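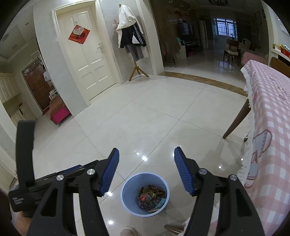

光滑地面上的一只浅蓝色塑料小纸篓。

安哈拉德·普罗瑟罗（Angharad Prothero）做办公楼保洁管理已经十几年，现在在Widilley公司负责三栋写字楼的日常保洁和垃圾清运。去年8月，她开始在其中一栋楼里撤掉员工桌边的纸篓，改成每层集中投放。采访约在这栋楼一层的茶水间，时间是早上七点多，夜班的人刚走。

她先纠正了我的一个说法。我问她为什么要“取消垃圾桶”，她说桶没有取消，楼里的总容量比以前还大。“以前是每人脚边一只小的，现在是每层两处大的，一处一百升。茶水间另外有厨余桶，打印区有纸箱。人得站起来走几步，就这个区别。”

撤之前，她让领班把三栋楼的纸篓登记了一遍，总数是715只。她自己估的是五百左右。多出来的那些，有的在没人坐的工位下面，有的在会议室柜子后头，还有的被拿去装雨伞和样品。“登记表上有一栏写‘用途’，填下来什么都有。但只要放在那里，晚上就得有人去看一眼，里面有一张纸巾也得换袋子。”

换袋子是她反复提到的一件事。桌边的纸篓不管满不满，按合同每晚都要清，多数袋子里只有一两样东西。普罗瑟罗说，夜班的时间大半花在弯腰上，真正擦桌面、拖地的时间反而不够，员工投诉最多的又恰恰是桌面和地面。她把这件事跟物业讲了两年，物业同意先拿一栋楼试。

试点的楼共六层，在里面上班的有220人左右，分属四家公司。最早答应的是五楼的Nyanda，做外贸单证的，每天产生大量废纸。最晚答应的是二楼一家设计公司，他们提出要保留模型间的桶，因为切下来的碎料不能让人端着走一路。普罗瑟罗同意了。她说这种例外后来还有几处，医务室、母婴室、前台，都照旧。

头两个星期的情况不太好。集中点的位置是按图纸定的，三楼那处正好在消防门旁边，门一开就碰桶，第四天挪到了复印机对面。厨余桶的盖子太重，有人嫌麻烦，把咖啡渣倒进了纸箱。还有人从家里带了自己的小桶来。“带来的我们不收，也不清。我让人在周会上讲清楚，自己带的自己倒。大部分过一阵就拿回去了，四楼到现在还有几只。”

齐亚德·伊萨（Ziad Issa）是夜班领班，采访进行到一半时他过来交钥匙，坐下来补充了几句。他负责这栋楼三年了。按他的说法，夜班人数没变，还是五个人，路线改了。以前从六楼往下，一层一层把所有工位走完；现在两个人先收集中点，另外三个人直接做台面和地面，十一点以后再合到一起做卫生间。

“刚开始大家担心减人，”伊萨说，“这个我能理解，换了我也会问。所以第一天开会就先说了，合同期内不减。说完以后再讲路线，大家才听得进去。”

他觉得变化最大的是袋子。以前推车下层塞满小号袋，一晚上要拆好几卷，现在基本用不上。重的东西倒是更重了，一百升的袋子如果混进了没喝完的饮料，一个人提不动。他们试过换厚袋子，效果一般，后来在集中点旁边加了一个倒液体的小水桶，每天早晚各倒一次。这个水桶不好看，物业提过意见，还没有想出替代的办法。

我问普罗瑟罗，分类是不是做得更好了。她的回答比较谨慎。纸类确实干净了很多，回收公司过去常退货，秋天以后退过两次。塑料瓶也还可以。厨余最差，午饭后那一个小时里什么都有，竹筷、酱料包、整只塑料饭盒。“我不想说得太好听。贴纸换过三版，字越来越大，图越来越多，该扔错的还是扔错。中午我们现在派一个日班的人在那里站半小时，管用，但不可能一直站下去。”

撤下来的纸篓怎么处理，也费了些功夫。旧的、裂的交给了回收公司，完好的洗过以后堆在地下二层，先问楼里有没有人要，再送了一批给Bonthorpe的一所小学，教室和美术室用。剩下的留给还没有试点的两栋楼做替换。她说新纸篓今年一只也没买。

费用方面，她不愿意给具体数字，理由是和物业的合同还在谈。她只说袋子省下来的钱是看得见的，集中桶和标识的钱也是看得见的，第一年两边差不多抵掉，第二年才谈得上省。物业原先希望当年就有结余，这一点双方有过不愉快。

另外两栋楼计划今年做。位于Weron的那栋比较麻烦，每层面积大，最远的工位走到茶水间要一分多钟，两处集中点肯定不够，她打算放三处，其中一处放在电梯厅。电梯厅归另一家单位管，要单独签字。伊萨不参加那栋楼的改动，但会过去带两个晚上，把路线走一遍。

最后我问她，如果别的楼也想这么做，应该从哪里开始。她想了一下，说先跟着夜班走一趟，从头走到尾，把每一只桶都看一遍，再去画图。“我们的图画早了，三楼那个桶就是这么来的。”

八点二十分，日班的人开始领推车，她起身去签交接单。

2025年3月15日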